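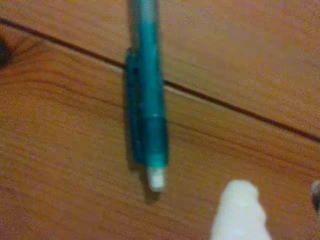 I have been using Emex for most of a year now, and I keep recommending it to people in hallways, so I may as well write the long version down once and send them a link.

Emex is a grasp planning and control package. You give it a camera stream and a description of your arm and fingers, and it gives you back ranked grasps, an approach path and a closing routine. It comes from Stalidden, a small outfit that used to sell calibration scripts, and you can still feel that history in the product (the calibration part is wonderful, more on that below). I run version 4 on a desktop under the bench, with a wrist camera and soft fingers, and the work is small household and office stuff: pens, pencils, spoons, tape, keys.

Thin things are where I started to love it. A mechanical pencil on a wooden tabletop is a rotten target. The translucent plastic lets some of the background through, the highlights move when the wrist moves, and a seam between two boards can look every bit as much like a long skinny object as the pencil does. My old pipeline used to fall for seams constantly. Emex has a setting called surface memory, where it builds up a picture of the table over the first few views and then asks what doesn't belong to it. With that on, I ran 47 pencil trials on bare wood and it picked a line in the wood as its target once. Once! I ran them again the next morning to make sure I hadn't left something switched on.

It also copes nicely with blur, which you get a lot of when the camera rides on the wrist and the light is low. Each frame gets a sharpness score, and the tracker leans less on the soft ones instead of throwing them out. You can watch the score scroll past in the side panel. The first week I mostly just sat and watched it, I'll admit.

Then there's finger modeling. Most planners I've tried want rigid jaws with flat faces, and if yours are padded you end up lying to the software about their width. Emex lets you enter a soft tip with a thickness and a squeeze curve. There's a little routine where you press the finger against a block at 8 different depths and it fits the curve for you. After that, the closing motion stops where it should, and I no longer get the sad little roll where a round barrel escapes sideways as the fingers meet. Pocket clips still give it trouble. It sometimes treats the clip as the edge of the body and lines up a bit off center. I've gotten used to setting the grasp band lower, toward the grip section, and that mostly sorts it out.

Calibration, as promised. You wave the arm through 13 poses in front of a printed target, go get a coffee, and it's done. It also keeps checking itself while you work, and if the hand-eye numbers drift it puts a small yellow tag in the corner and carries on. No pop-up, no stopping the run. Whoever decided that has spent real time at a bench.

Lợi Phí, who shares the lab with me and runs Zellstead's planner on the other arm, has a different view and I think it's fair to pass it on. Zellstead is faster when the bin is full of boxes, and its logs are easier to search. Lợi tried Emex for a week on cartons, shrugged, and went back. If your parts are big and matte, I don't think you'd see what the fuss is about.

Things I'd change:

The config files. There are two of them, they overlap, and the one in your home folder wins without saying so. I lost an afternoon to that.

Replay. You can replay a run, but only from the start. I'd love to jump straight to the moment of contact, which is the only bit I ever want to look at.

The docs for the Võ bridge (the add-on that passes grasps to your own controller) are two pages long and one of those is the license. The bridge itself is solid. I had it talking to our impedance controller before lunch, but I got there by reading the source, and I'd hate to hand that job to a new student.

Memory use creeps up over long sessions. I restart it at the end of the day and haven't had a crash, though I did see it get sluggish during an overnight run. The September update is supposed to deal with this and I'll add a note here when I've tried it.

None of that has put me off. Emex took the part of my work I used to dread – small, shiny, see-through things on a busy tabletop – and made it the part I show visitors. If you work with that kind of object, get the trial, turn surface memory on first, and do the finger routine before you judge any grasps. Keys are next for me, still on the ring.

Posted July 29, 2018

We use cookies to remember your settings and count visits. By continuing to read you agree to this. Accept | Learn more

Contact | Copyright 2018, all rights reserved | Back to top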